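## Smoked glass table and a pink thing in the same room, how do you clean both?

### filipa_p

Good morning to all. I am arranging the spare room before my sister arrives in June, and I have two questions about cleaning. I bought both pieces second-hand from a man in Esadholm, and I paid 60 dollars for everything.

The first question is the pink one. It has a narrow tray, dark red inside, and I cannot get my cloth properly into the corners. The black balls you see near it are very shiny and they show every finger. Is dish soap safe for the pink colour? I don't know what material it is.
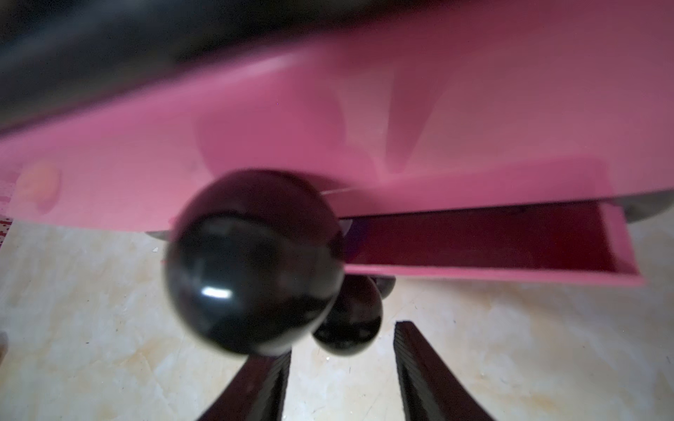
### Ditero

Welcome. Mild soap, 500 mL of lukewarm water, a soft cloth. For the corners of the tray wrap the cloth on a wooden skewer. Try it first on the underside, where a mark would not bother you.

### darkano_80

I would not use soap on the shiny balls. It leaves a film, and then you polish for 30 minutes to remove it. Dry microfibre only.

### Ditero

A film comes from too much soap. I have cleaned glossy plastic and lacquer this way for years, with no film at all. But please yourself.

### filipa_p

Thank you both. I will use soap for the tray and the dry cloth for the balls, so everybody is a little bit right.

Now the second question, the table. The top is smoked glass, and the base is black with several rounded layers, one after another. I wiped it yesterday evening and I still find dust and smudges on it. The plaid wall and the yellow toy reflect in it, which I like very much, but the dirt is also more visible. My neighbour Florêncio Esteves says vinegar. 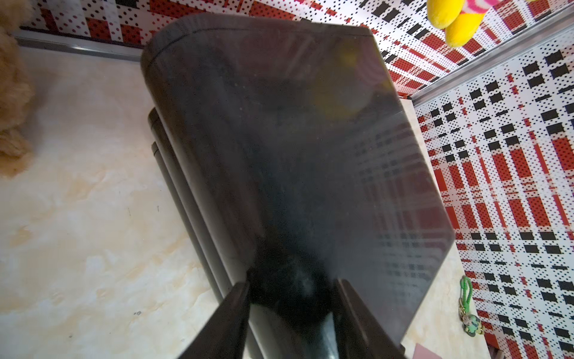

### Pacheco

Florêncio is correct about the glass, in my opinion. Half vinegar, half water, and use 2 cloths, one damp and one dry. Keep the vinegar away from the base until you know what the finish is. For the steps between the layers I use a soft paintbrush.

### darkano_80

Agree with the brush, disagree with the vinegar. The smell stays in a small room. Plain water is enough for dust.

### filipa_p

I will start with water and the brush, and try the vinegar if the smudges stay. Does somebody know if felt pads are good under a base like this? The floor is new and I am afraid of scratches.

### Pacheco

Yes, felt is fine. Clean the underside before you stick them or they fall off.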